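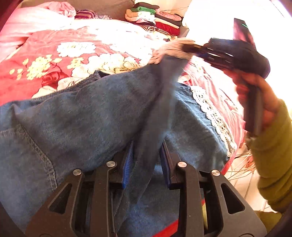
So I've finally signed up for the Lurbridge half, after two years of telling everyone I was "thinking about it". It's in October, which sounded ages away when I paid and now sounds like next Tuesday week.

The main thing on my mind is hills. I live somewhere flat. Properly flat, canal towpath and playing fields flat, and the only climb on my usual loop is the footbridge by the garden centre. Lurbridge has Gurnier Lane at mile nine, and everybody who has done the race pulls the same face when you mention it.

My friend Ida Steinbach ran it last year and her advice was to stop looking at my watch on the way up. She walks the steep bit on purpose, big strides and hands on thighs, then gets going again at the top by the water trough. She says she passed loads of people on the far side who'd run the whole climb and had nothing left. I like this plan very much, as it involves walking!

Anyway, training. I've been getting the bus out to the reservoir early and doing repeats on the track that goes up behind the car park. First time I managed six and had to sit on a wall. The dog (Coko, elderly terrier, no interest in pacing) came along for that one and sat on the wall too. Since then I've been leaving her at home and building up slowly. I'm not fast. My last timed 10K was over an hour and I was pleased with it.

What I hadn't expected is how much coming down hurts. Going up is all lungs, and I can grumble my way through that, but after my second trip my thighs were so sore that I went downstairs backwards for two days. Short quick steps seem to help, and so does not leaning back, though when it's gravelly every bit of me wants to lean back.

Other things I'm fiddling with:

- Breakfast. Porridge sits like cement before hills, so I'm on toast and honey.
- Socks. The thick ones gave me a blister on the heel, the thin ones gave me one on the toe. Still looking.
- Long runs. I'm up to nine miles and mostly fine, apart from a grumpy left hip that wakes up near the end.

I've also been going to the club's Zawadzka loop on light evenings, named after the lady who first marked it out with bits of ribbon on the gates. It's a lovely route - woods, one stream you can jump if you're feeling brave, and a long drag up past the farm. There were 28 of us in July and I came in 34 seconds behind a man pushing a buggy. He was very nice about it.

I'll be back up at the reservoir this week if my legs agree. If anyone has done Lurbridge and knows whether there's water before Gurnier Lane or only after it, please leave a comment, the race website just says "on the course".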